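Teaching by demonstration (robotics)

Teaching by demonstration, also called programming by demonstration or learning from demonstration, is a way of giving a robot a task by showing it the task. A person moves the robot through the motions, either with their own hands or by remote control, while the robot's joint positions and camera views are recorded. The recordings are then used to replay the motion or to train a program that can carry out the task by itself.

The method is used where writing out each step in code would be slow or impractical. Welding paths, paint spraying, packing, kitchen work and the handling of cloth have all been taught this way.

Background

Early factory robots were often taught with a hand-held control box known as a teach pendant. The operator drove the arm to a point, stored it, and moved on to the next. Painting robots were sometimes taught by leading the arm along by a handle, which captured the sweep of a skilled sprayer better than a list of points could.

These early systems played back exactly what had been stored. If a part was moved by a small amount, the robot reached for the place where the part used to be. Later work replaced plain playback with learned programs that take in camera images and choose the next motion from what they see. A program of this kind needs many examples of the same task, and the collection of examples became a large part of the work.

Teaching by hand

In hand guiding, or kinesthetic teaching, the operator takes hold of the arm and moves it. The motors are set so that they hold up the weight of the arm but give way to a push. Little training is needed, and the operator can feel when the gripper meets a surface.

Hand guiding has drawbacks. The operator's own hands and body are often in view of the cameras, which is a problem if the images will be used for training. It is also hard for one person to guide two arms at the same time, as the gripper on each arm must be opened and closed along with the movement.

Teaching by remote control

In remote control, or teleoperation, the operator does not touch the working arm. Several kinds of controls are in use:

Leader arms. The operator moves a small arm with the same joint layout as the working arm, called the follower. The follower copies each joint angle. Two-arm stations have a pair of leaders and a pair of followers.

Hand-held controllers. The position of the controller in space sets the position of the gripper. A trigger closes the fingers.

Gloves and camera tracking. The operator's hand is tracked directly. This is more common for robot hands with several fingers than for simple two-finger grippers.

Space mice and joysticks. These are cheap and easy to set up but slow for tasks in which the gripper must turn as it moves.

Leader arms are widely used for two-arm work on a tabletop. A drawback of simple leader arms is that they give no sense of force, so the operator has to judge by eye how hard the gripper is pressing.

Laundry as a practice task

Clothing is a common subject for two-arm teaching. Cloth has no fixed shape, and a shirt pulled from a pile will look different each time. The usual steps are to pick one item out of a basket, lay it on the table, flatten it and fold it. Socks may be sorted into pairs. Mixed loads, with shirts and socks in the same basket, are harder than loads of one kind, because the robot must also choose what to pick up next.

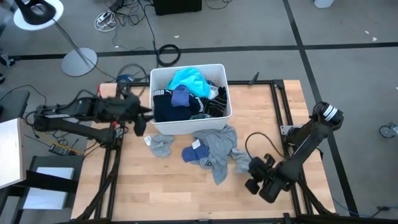 According to Wanyama, the hardest part to teach is the first grasp, and new operators rush it. Wanyama advised operators to close the gripper on a single layer of cloth, lift it a short way and wait for the rest of the pile to settle before pulling it clear. Demonstrations recorded in a hurry, Wanyama said, tend to produce a robot that grabs at two items together.

Recording

A single demonstration from start to finish is called an episode. Each episode normally holds the joint angles, the gripper opening, the commands sent by the operator and the images from one or more cameras, all stamped with the time. The Nanska set, a collection of two-arm laundry recordings, contains 2,000 episodes made by 33 operators. Its folding episodes last up to 5 minutes each.

Operators usually work from a short written instruction, such as "put the socks in the basket." Between episodes the table is reset, and the objects are placed in a new arrangement. A set in which the basket always stands in the same spot can lead to a program that works only with the basket in that spot.

Failed attempts are handled in different ways. Some groups throw them out. Others keep an episode in which the operator drops an item and picks it up again — the recovery is itself something the robot can learn. The Dulcombe guidelines, last revised in June, ask operators to mark the moment of the mistake and carry on to the end of the task.

Common problems

Differences between operators. Two people may fold the same shirt in a different order, and a program trained on both may hesitate between them. Many groups agree on one folding order before recording begins.

Pauses. Operators stop to think, and the robot may learn to stop as well. Long pauses are often trimmed.

Delay. A lag between the controls and the arm makes the operator overshoot. The Plikonix control software shows the lag on screen and ends the episode if it grows too long.

Drift. Small errors made by the trained program can carry it into positions that no operator ever showed it. One remedy is to let the program run, have a person take over when it goes wrong, and add the corrected stretch to the training set.

See also

Imitation learning
Teach pendant
Teleoperation
Two-arm manipulation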